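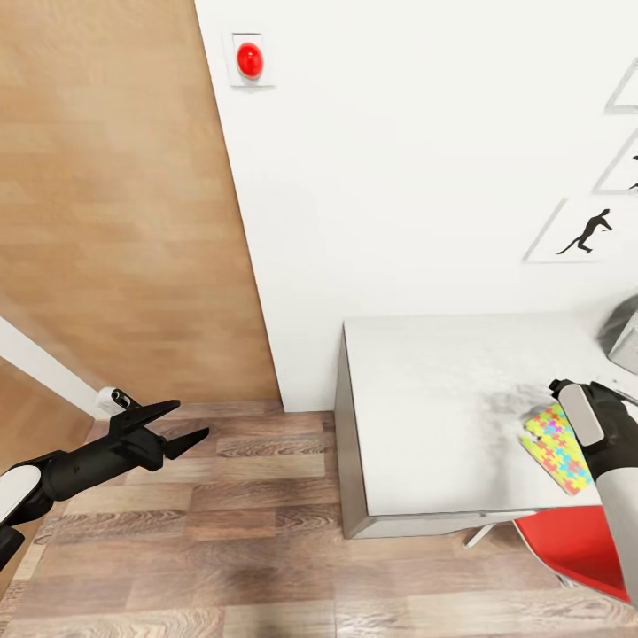 Budget for the two-arm cell was fixed in June: 117 a month for simulator hire from Durar, 700 held back for spares. Grippers come first. With one jaw set open over the floor and the other angled down at a flat puzzle-patterned piece on the table, reach matters more than payload.

Still to price:

- Kao fingertips, 12 – thin items such as the two puzzle cards lying on the desk. 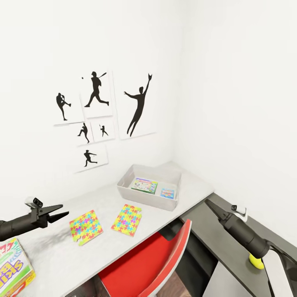 - Arm mounts, Ornulberg, capped at 1000. Low surfaces count too, so the bed stays in the test list.

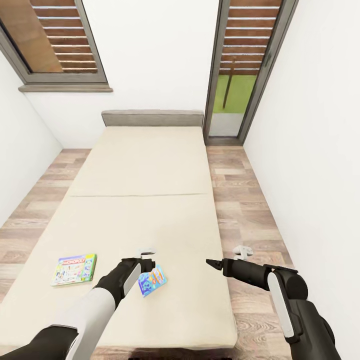
Fudthorpe commented that the mounts should be ordered before the fingertips, as lead times are longer.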